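Why do jeans fade?

Print this page | E-mail to a friend

Have you ever noticed that your jeans go pale at the knees while your red jumper stays red, wash after wash? It's all to do with a dye called indigo, and I do love explaining this one, so get comfy!

Most dyes soak right into a thread, like squash into a sponge. Indigo is a bit lazier. It clings mainly to the outside and leaves the middle white, so every time you rub the cloth (sliding down a wall, say) a tiny bit of blue comes away. 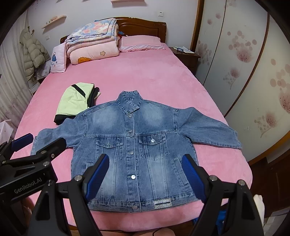 Indigo first came from plants, and people soaked the leaves in big tubs, which smelled dreadful. My gran in Pamville had a dyed apron she wore for 50 years! Denim makers sometimes fade new cloth on purpose, and the look is called stone-washed. The jacket has it, with whitish patches over the shoulders and chest and down the front. Real stones can do the job, tumbling round with the clothes in a huge washing machine.

Comments (2)

Lachlan Goodwin: My knees are nearly white now, Mum says stop sliding.

Manaia Stubbs: We read this in class on 17th March. Does black denim fade too?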